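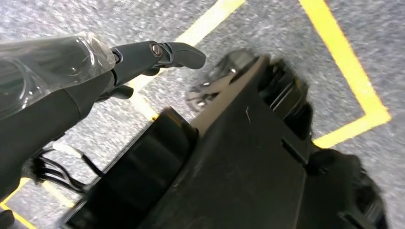

*cables on the floor, black finger up top*

Hi all,

Sorry, been meaning to answer Kerstin since yesterday and it's now nearly midnight so this will be bitty. Replying under her bits.

> On 7th September, Kerstin Løken wrote:
>
> I've finished the rewatch of Prurkville, both series, and I have to say I don't think the second one holds up. The pub scenes are still lovely but they've plainly run out of things for Märta to do by episode four. Did anyone else feel this?

Yes and no. Four is weak, I'll give you that. The wedding cake business goes on for ever and the vicar is just shouting. But five is the one with the coach trip and I'd put that against anything in series one. The bit where Brekke won't get off the coach and keeps saying he's "fine where I am, thank you" - I was crying. My other half came in to see what was wrong.

Also think Märta gets MORE to do, not less, it's only that she's doing it on her own. Series one she's always got Brekke to bounce off. When they split them up it takes a couple of weeks to get used to.

> And am I imagining it or has the laughter track been changed on the new release? It sounds thinner.

Not imagining it. I've got my old tapes out and compared the first ten minutes of the jumble sale one. There's a big laugh on the tape after "that's not a teapot" and on the disc it's barely a titter. You can hear somebody cough on the tape as well, and the cough's gone. I miss the cough.

Kjell Halvorsen reckons they went back to a different sound reel, he may be along to explain, I didn't follow all of it. Kjell, if you do, small words please.

> Last thing. Is the running order on the box right? Mine has the Christmas one in the middle of series two.

The box is wrong. Christmas special goes at the end. It was made last and Leonor Valente's character has already left the post office in it, so if you watch it where the box puts it you get her back behind the counter the week after with no explanation, which had me baffled the first time round. Skip it, come back to it.

I wrote to Skomell (who put the discs out) and got a nice enough reply saying thank you for my comments. No mention of doing anything about it. If a few more of you wrote they might fix the sleeve next time they print some. Be polite, they're a tiny outfit and I'd like them to do Porberg Nights next.

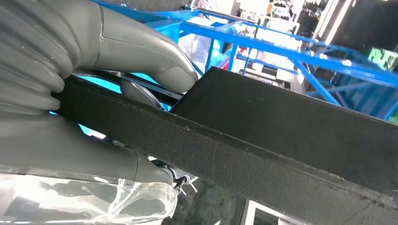
*gripping the black panel*

Right, other things while I'm here.

**November meet-up.** Still on. Same room as last time, 2 till whenever they chuck us out. We've got 14 names down so far and I think the room is happy with a few more than that. Plan is one episode everybody knows, one that hardly anyone's seen, tea, then the quiz. Lucimara Nogueira is writing the quiz again so revise. I came second to last and I've seen every episode at least six times.

Votes please for the one everybody knows. So far it's the jumble sale (of course), the coach trip, and one lone vote for the allotment, you know who you are.

For the rare one I'd like to do the pilot. Different actor as Brekke, different theme tune, the pub is a completely different pub. It isn't very good but it's intresting to see which jokes they kept. The teapot line is in there already, said by the wrong person, and gets nothing.

**The list archive.** Someone asked how far back it goes. There are 2796 messages in it, the early ones are mostly me and Kjell arguing about whether Porberg Nights counts as a spin-off. (It does. Same milkman.) The search is hopeless, if you're after something specific try message 666, that's where I put the full episode list with the writers' names. Yes I know. It wasn't on purpose.

**Scripts.** I have photocopies of three series one scripts, can lend but want them back. The coach trip one I haven't got and would love to see. There's meant to be a longer version of the ticket inspector scene that was cut for time and I've only ever heard about it second hand.

Kerstin, give episode four another go though, just the last five minutes, after the cake. Märta on the back step with the radio on. No jokes in it at all and it's the best acting in the whole show I think.

Must go to bed. Votes to me not the whole list pleaase, last time was chaos.

L.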